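Hand-held gripper: jaws won't close evenly and flat packets slip out

Posted in Home builds and shared workshops

Adesuwa Idahosa

Hi all, long-time reader, first proper post. I've been building a hand-held gripper at home, the sort you squeeze like a litter picker, so I can practise picking up everyday bits before I let an arm loose on them. The jaws are black with ribbed blue rubber pads at the tips, and I'm really pleased with how it feels in the hand!

Bowls and toys are fine. Anything flat is a nightmare. The left jaw gets to the middle first, then the right one turns up late and shoves the packet along the table instead of pinching it. I've had the pivots out and greased them, and I've swapped the return spring for the softer one from the Clollmont kit (it was lying in a drawer). Slightly better, still lopsided.

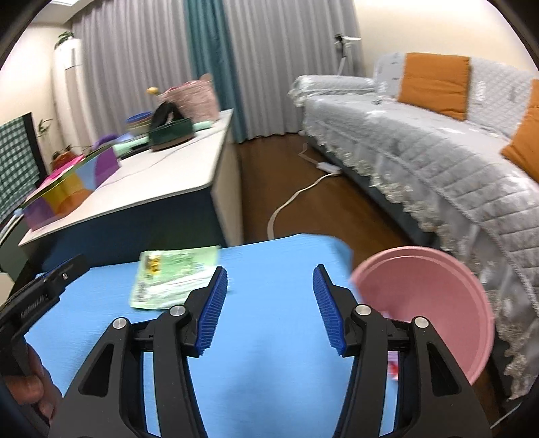
The other thing is that it gets worse the longer I go on. First 30 squeezes or so are lovely, and by 100 I'm having to nudge the right jaw with my thumb. I did 416 on Saturday and by the end my hand was sore and the gap was visibly off to one side. Is that the screws working loose, or have I got the linkage wrong? I'd like to sort it before October because I've promised to bring it to the open evening at Shehu.

Hok-lam Cheng

Sounds like the linkage to me, with the screws making it worse. If each jaw has its own link back to the trigger, they need to be the same length hole to hole. Mine were out by a hair and it did exactly what you describe – one jaw early, one jaw late. Take both links off, lay one on top of the other and push a bit of rod through the holes. If it won't go through both ends, drill a new pair clamped together.

Then threadlock on the pivot screws, the weak stuff, and don't do them up tight. Nip them, back off a touch, leave overnight. And go easy on the grease, it creeps into the threads.

For flat things, come in lower and tip the gripper so the pads scrape the table a little. Soft pads help. I cut mine from Briltance sheet and it drags the edge of a packet up nicely.

bokura_fan_154

just buy a Bokura one, mine has been fine

Adesuwa Idahosa

Thanks Hok-lam, the rod went through one end and not the other, so there's my culprit! New links tomorrow after tea. Do you remember what size drill you used for the holes?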